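Gripper Comparison, Second Progress Report
Project: Household Handling, Eklund program
Period covered: through the end of March

Work since the last report has gone into the side-by-side trial of the two hand-held grippers, the Bolturex and the Wumeo. Both are now set up with two-finger plates and the same wrist camera, so the recordings can be compared directly. The Fleltetel controller came back from repair in the middle of the period and has not been used yet.

We logged 124 pick attempts on soft goods. The Bolturex accounts for the larger share. The Wumeo lost several sessions to a cracked finger mount, and we have ordered 2 spares under the existing parts line.

Soft footwear has been the hardest group so far. Shaggy material hides the edge the fingers need to close on, and bows or cords can get between the fingers before the operator notices. Operators now go for the lower part of the slipper, near the heel opening, and keep the fingers clear of any trim at the front. Cabinet work adds the problem of side walls and doors, which limit how far the wrist can turn.
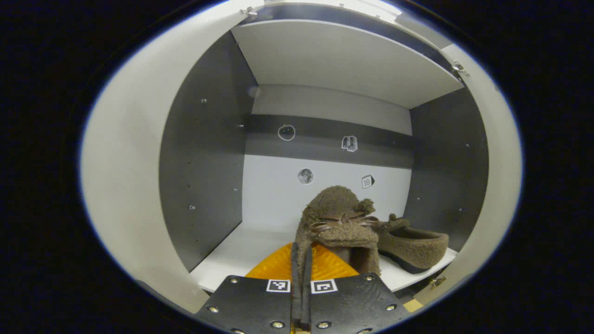 Doina Petek, after going through the cabinet recordings, objected that the heel grip suits the Bolturex fingers and may be giving the Wumeo an unfair start. She would like each gripper tried with two grip points before any scores are compared, and she asked that the toe grip be kept in the set even if it fails more often. We agree and have changed the plan to match.

The change adds 35 attempts per gripper. It fits in the current budget - the cost is operator time only - but it pushes the arm-mounted tests back. We had meant to start those in April and now expect to start in May.

Open items:
Wumeo finger mounts, on order.
Marker visibility on the finger plates at close range, still to be checked on both tools.
Fleltetel controller, bench test before it goes on the arm.

Spending stands at 50 percent of the equipment line. No extra funds are requested for the next period.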